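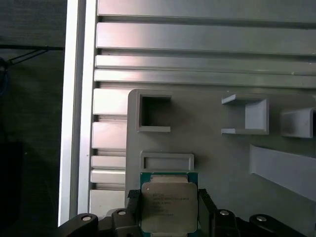
# Fellthorpe Thermal Paste, 2 g syringe

Sold by Skidusia. In stock, in a drawer, next to the other thing everyone forgets to order.

Fellthorpe is a gray, non-conductive paste that goes between a processor and its cooler. It comes in a syringe with a screw cap, a plastic spreader you will lose, and a folded instruction sheet in very small type. Two grams doesn't look like much in the hand. It will do several desktop processors if you use a sensible amount, or one if you ice it like a birthday cake.

We have sold it for years and have never managed to make it sound exciting. It fills the tiny gaps between two pieces of metal that look flat and aren't. If it's doing its job you will forget you own it. 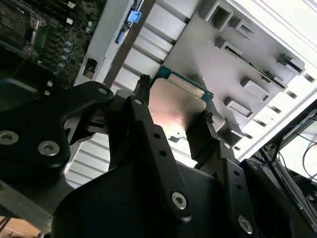
*3 min read · Updated Mar 19, 2021*

## How much to use

A blob the size of a small pea, in the middle of the lid. Put the cooler straight down on top and tighten the screws a little at a time, going corner to opposite corner. The pressure spreads the paste for you.

There are other schools. Some people draw an X. Some draw a line, or five dots like the face of a die, and will tell you about it at length. We tried all of them on the same bench machine one slow week in March and got results close enough that we stopped writing them down. Use whichever you can do without sneezing.

What does matter is cleaning off the old stuff first. Dried paste turns to something like chalk and will not be improved by a fresh coat on top. A lint-free cloth and some isopropyl alcohol will get it off. Paper towels work too, and leave fluff, which you can then spend the evening removing with tweezers.

## When to replace it

Every few years, or any time the cooler comes off. If you lifted the cooler just to have a look, we're sorry, that counts.

Signs it's time:

- fans that used to be quiet and now sound like a hair dryer in the next room
- temperatures that climb quickly under light work
- you bought the computer used and the seller said "never been opened"
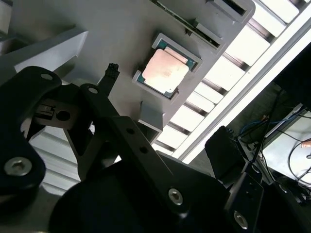
One warning about taking the cooler off an older machine. Paste that has set hard can grip well enough to pull the processor out of its socket along with the cooler, and on chips with pins underneath this is a bad way to start a Saturday-type project. Run the computer for 15 minutes first so everything warms up, shut it down, unplug it, then twist the cooler gently side to side before you lift. Don't yank.

## Fellthorpe or Gillano?

We carry both. Gillano is thicker, costs more, and comes in a much nicer box. It's a good paste. It is also a nuisance to spread in a cold garage, and we get more emails about it than about everything else in the thermal section put together. Most of them ask whether it's supposed to be that stiff. It is.

If you're building a normal desktop for games, homework or a spreadsheet that got out of hand, buy Fellthorpe and put the difference toward a better fan. If you enjoy arguing about single degrees, you already have an opinion and a cart full of Gillano.

The Pană pad sheets on the next page are a different item. Pads are for memory chips and other parts where there's a real gap to fill. Please don't cut one into a square and use it on your processor. We have seen the returns.

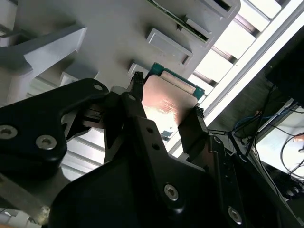 ## Storage

Cap on, room temperature, out of the sun. Stand the syringe tip down if you can find something to stand it in. An opened syringe keeps for a couple of years. If clear oil comes out first, push a little onto a scrap of card until it turns gray again, and carry on.

It washes off hands with dish soap. It doesn't wash out of a light-colored shirt, and we no longer accept suggestions on that subject.

## Details

| | |
|---|---|
| Contents | 2 g syringe, spreader, instruction sheet |
| Color | Gray |
| Electrically conductive | No |
| Curing time | None |
| Order code | FT-800 |
| Trade carton | 600 syringes |

The trade carton is meant for repair shops. One private customer has ordered it by mistake and was very gracious about it. The order page now asks you twice.

Unopened syringes can be returned. Opened ones can't, even if you only used a pea.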